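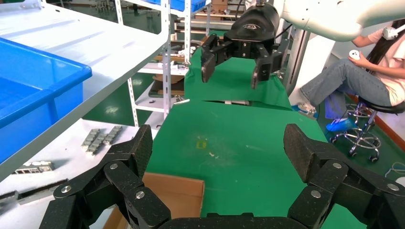

Stall flooring comes before bedding in this unit because the floor decides how much bedding you need. A floor for a pony or miniature horse should drain or be easy to dry, give grip when the animal gets up, and have some cushion over a hard base. Most barns get there with mats. Learn to judge the surface of one before you judge its price: the green mat on the long worktable is slightly worn, with a few pale scuffs, and scuffs of that kind on a stall mat are no reason to replace it. Curled edges, soft spots and open seams are.

## Base layers

- **Packed clay.** Soft underfoot, cheap to start, needs leveling every year. Holes form at the door and wherever the horse urinates.
- **Stone dust.** Drains well if it is packed in thin layers. Mixes with bedding if left uncovered.
- **Concrete.** Lasts, cleans easily, hard on legs. Always mat it.
- **Wood.** Warm, but it rots and gets slick. Check old boards from underneath if you can.

Whatever the base, level it before any mat goes down. A mat follows the shape of what is under it, and a dip you can barely see in January will hold urine all summer.

## Case: the Skernska barn

Skernska has 2 rows of box stalls, the older row on clay and the newer one on concrete. The clay row was matted without being leveled. Within a year the mats had drifted apart at the corners and bedding had worked down into the gaps. The fix was to pull everything, dig out the wet clay, add stone dust, tamp it and lay the same mats again. Total area relaid was 1028 square feet. The material bill came to $349, since the mats were reused – labor was the real cost, and the barn did it in-house.

For discussion: what would you have checked first, and when?

## Bedding on top

Mats cut down on bedding but don't replace it. Small horses lie down a lot, and bare rubber leaves them wet and gives them rubbed hocks.

1. Straw: warm, good for foaling, bulky to store. Some ponies eat it.
2. Shavings: absorbent, easy to pick through. Ask what wood they come from. Black walnut must never be used, even in small amounts.
3. Pellets: need water added to break them up. Low dust once damp, heavy to lift.

Bank the bedding a little at the walls. For a miniature, keep the depth modest or it will struggle to turn around.

## Cleaning routine

Daily: remove manure and wet spots, pull bedding back from the wettest area and let the mat air before you cover it again.

Monthly: strip the stall, sweep, scrub, rinse, dry. Lift one corner and smell underneath. A strong ammonia smell means urine is getting through a seam.

Yearly: lift all the mats. Full-size ones are heavy, so work in pairs and use mat grips.

## Before next class

Read the Brarby and Poment stall plans in the course folder. Both are for miniatures, and both budgets stop at $3000. Work out the mat layout for each with the fewest seams, and mark where you would put the cut pieces. The Chauhan plan is optional.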